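Prundow season 2 gets August start on Hemeo, full cast back

FOR IMMEDIATE RELEASE

Hemeo has picked up a second season of Prundow, the small-town mystery comedy from Jarkorier. Ten new episodes, up from seven. First two land in August, then one a week. 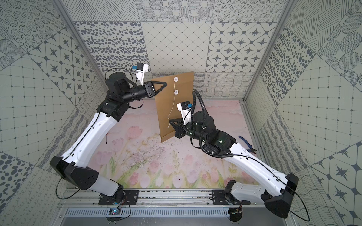
A brown envelope held upright between two robot arms.

All the main cast return. So does the ferry. Season 2 picks up the morning after the harbor fire, with the Vasiliauskas family split over who gets the hotel and a new deputy in town who wont leave the cold case alone. Running time is 38 minutes per episode, except the finale, which goes longer. 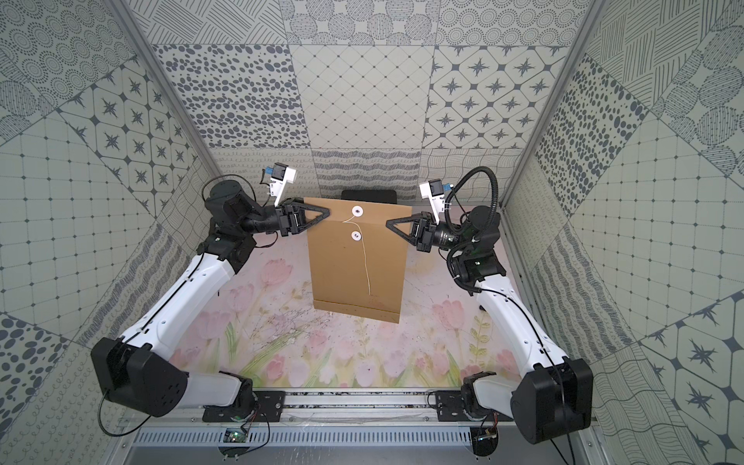

Two arms, one kraft-paper envelope.

Casting for background roles drew 2641 applications. Thank you to everyone who sent a tape, replies are still going out. Please don't resend.

Filming wrapped on schedule. Sound mix is under way, score to follow. 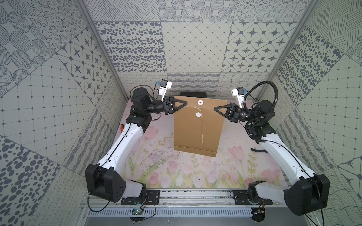 Season 1 stays on Hemeo in full, and a recap episode goes up the week before the premiere. Subtitles in all the current langauges at launch. No word yet on a third season and we wont be commenting on it.
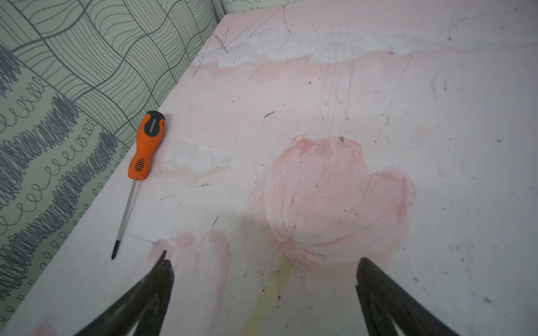

Press screeners

First two episodes only, available from 10 a.m. on launch day minus seven. Embargo applies to reviews and social posts. Requests to the Jarkorier press desk, outlet name in the subject line please.

ENDS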